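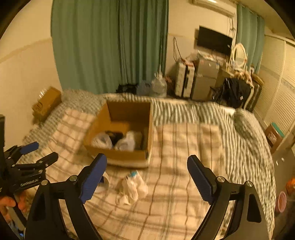
Seema Tomar

I have now spent three Saturdays packing boxes on a bed with a pair of pincers in my hands, and I still can't tell you whether a robot is going to learn anything from it.

The job, as it was put to me, is simple. You hold a gripper in each hand. You pick things up with them and put them in a cardboard box, or take them out again, and the cameras on the grippers record what they see. Later all of that goes to the people at Kandpal, who feed it to a model, and the model is supposed to come out the other end knowing how to tidy. No robot arm needed at this stage. The person is the arm.

I like the thinking behind it, up to a point. I've used the remote control kind too, where you sit at a desk and steer a real arm with a pair of handles, and it is miserable. There's a lag. You can't feel a thing. It took me most of an afternoon at Jaltby to get a sponge into a bowl. With the hand-held grippers you move like a person, more or less, and you get through far more tries in an hour. I did 35 on my first Saturday before my wrists gave up.

So yes, faster. My doubts are about what all that speed is buying.

Take plastic bags. A bag is easy for me because I know what it's going to do. I know it will fold over on itself, and I know that if I pinch one layer the rest will probably follow. When I miss, I go back in at a different angle before I've had time to think. Dinesh Bhardwaj, who looks after our sessions, says this is exactly what they want, the little corrections, and that the model picks them up if it sees enough of them. Maybe. But the reason I changed the angle is in my head and my fingertips, and the camera has neither. All it gets is a bag moving and then moving some other way.

I asked him how many tries are enough. He said that depends. I asked on what. He said on the object, the room and the light, and a bit on the person. I make that a no.

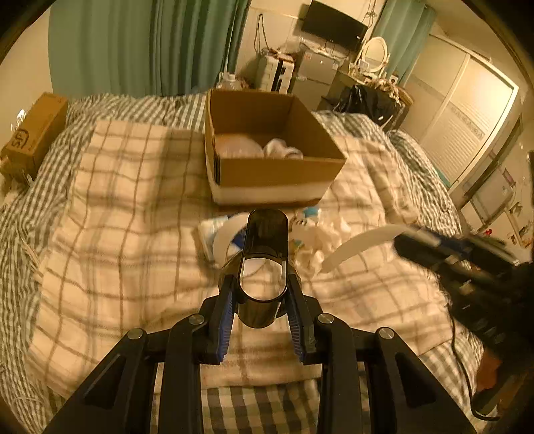

Home Tasks Team, Modlow

Then there's the room question. The sales talk for this whole field is that real homes beat a clean lab table, and I agree with that much. A bed is a good test. It's soft, it has folds, and a box standing on it doesn't stay as level as it would on a counter. Small stuff like a roll of tape or a crumpled tissue is hard to get hold of when the thing underneath gives way as you press. I lost a bottle cap in a quilt for ages and had to put the grippers down and use my actual hand, and then Dinesh threw the take out.

That bothered me more than it should have. Losing the cap was the most real thing that happened all day! Anybody who has packed a box on a bed has lost something in the covers. If the messy takes get dropped and the smooth ones get kept, the robot is going to learn from a version of me that never fumbles, and good luck to it on the day it does.

To be fair to him, he heard me out, and the week after that he started a separate folder for the bad ones. Whether anyone at Kandpal opens that folder is another matter.

The other thing is the two hands. People don't notice how much their left hand does. Mine holds the box flap, steadies the box, gets out of the way, comes back. With a gripper in it, the left hand turns stupid. I caught myself doing nearly everything with the right while the left just hung there at the edge of the bed like a guest who doesn't know anybody. I asked two of the others and they said the same. If we all do that, the robot gets two arms and uses one and a half.

I saw the demo that Gorholm put out in November, the one where the arm clears a bed and shuts the box. It's good. I watched it several times. It's also 13 seconds long, and I would pay money to see the minute before it and the minute after.

I'm going back next Saturday. The pay is decent, the tea is strong, and I do want to know how it goes when they put the first trained model on a real arm and give it a bag it hasn't met. I've asked to be in the room for that. Dinesh says spring. I've asked him which one.

My wrists, for anyone who wrote in after the last post, are fine if I stop every half hour. Loosen your grip between tries and don't squeeze harder than you need to close the fingers. I wish I'd been told that on the first day.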